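Tabletop open day set: README

Version 2, last touched May 22, 2024

Hi, and thanks for downloading this! I'm the person who ran the tabletop corner at the Ruangrit open day, and this folder holds everything we recorded while visitors were in the room. I wrote the README myself, so if something in it is confusing, that's on me. Kayode Idahosa did the export scripts and Surachet Srithong ran the teleoperation station for most of the day (his hands must have been so tired by the end).

What the day was

Ruangrit opens its doors to families, students and the merely curious every so often, and our corner got the kitchen tasks. People could watch the arm work, ask questions, and then sit down at the controls and have a go themselves. We kept recording through all of it. So you get Surachet's nice steady runs and you also get a lot of first-timers learning which way is left, and I love those just as much! 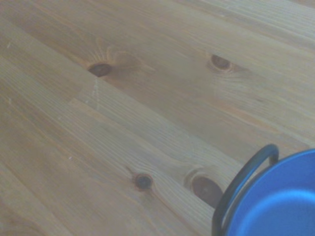
The wrist camera is the stream I'd start with, and it's the one visitors kept crowding around on our monitor. It's a close-in view, so you mostly get whatever the gripper is pointed at and not much else. Early in an episode that can mean a whole lot of pine with the target barely in it, like the blue container tucked into the corner with just its dark handle and part of the rim showing. A lot of people at the controls found this really hard, and I did too when I first tried it. The knots in the wood turned out to be a big help, by the way. Surachet used the big reddish one as a landmark all day, and he started telling visitors to do the same. If you're training on wrist view alone, keep in mind that your model may well pick up the same trick, and a different table won't have the same knots.

What's in the folder

episodes/ has the recordings, one subfolder each, with both camera streams, joint positions and gripper state. There are 3,622 of them after cleanup, out of 4,000 we started out with. Most of what we dropped was people pressing start and then turning around to talk to somebody.

notes/ has short text files I typed during the day. They're messy. Some are just "kid asked if it can do dishes" and I left those in.

splits/ has the train and test lists. The test list is 333 episodes and I'd really appreciate it if you kept your hands off it until the end.

tools/ is Kayode's stuff. Run check_sync.py before anything else.

The tasks

Everything is small pick-and-place with kitchen things on a pine table. The crowd favorite was the dark green bowl and the black wire stand, where the operator has to hold the bowl by its rim and bring it in over the stand. It looks easy from the visitor side of the table! Then you try it, and you find out that the wire is thin and the bowl wants to tilt, and you get very quiet. I had a retired bus driver who wouldn't give up the chair until he felt good about it.
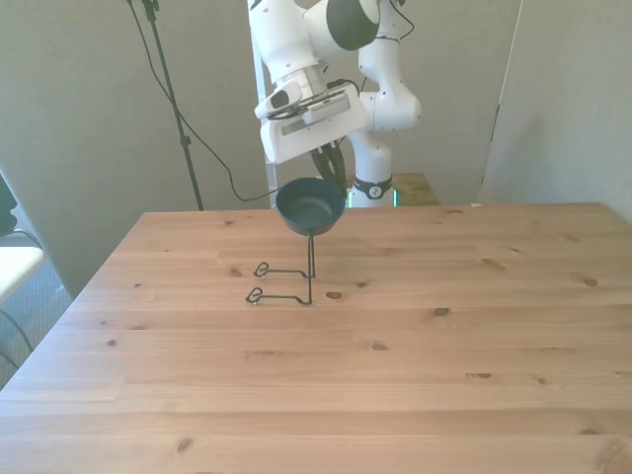 We let people pick their own approach, so don't expect the same motion twice. Some operators came straight down, some came in sideways, and a few hovered for ages before committing. I tagged each episode as "staff" or "visitor" in meta.json, and there's a free text field called remarks that's empty more often than I'd like.

Things to watch out for

Lighting was whatever the room gave us. The wrist stream can look a bit soft and milky, and I haven't tried to correct it.

The success flag was set by whoever was sitting next to the operator, usually me. I was generous with the younger visitors. If you need strict labels, please redo them from the last few seconds of each fixed camera recording.

The two cameras don't share a clock. Kayode's script lines them up using the gripper closing, and that works fine unless the operator never closed the gripper, in which case it prints a warning and moves on.

There's no audio. We took it out before sharing, so visitors' chatter isn't in there.

Using it

Do what you like with it for research and teaching. Just mention the Ruangrit open day somewhere. If you find a broken episode, send me the folder name and what went wrong, and I'll put it on the list for the next version, which I'm hoping to get out in October.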